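# Hand-held gripper loses knitwear — change the fingers or the camera? 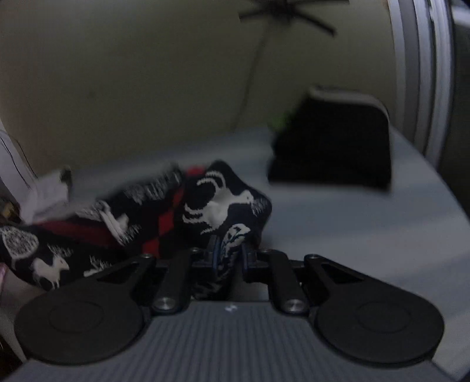 Pinching a fold of the patterned knit, pale table.

**stisham_bench**

I'm comparing two hand-held grippers for picking up clothes, the Grillum and an older Stiltitz. On flat cotton they are much the same. On knits the Stiltitz drops the cloth far more often. Out of 619 picks it lost 387, nearly all on thick jumpers. Same table, same lamp. Is it worth buying new fingers, or should I look at the camera first?

**Ham**

Fingers first. The camera won't make the cloth slip. Check that both tips meet squarely when closed on nothing, then try a softer pad. I went from 4 mm to 6 mm on mine and it held knits much better — you do lose a bit of opening width. Tighten the pivot screws while you're at it.

**oldcontroller**

get the Grillum, had no bother with mine

**two_left_arms**

Agree with Ham about the pads, but split your numbers by where you grab. A narrow fold and a flat edge are different jobs. Dark cloth in dim light can also upset the depth reading, so run one batch with a second lamp before you spend anything.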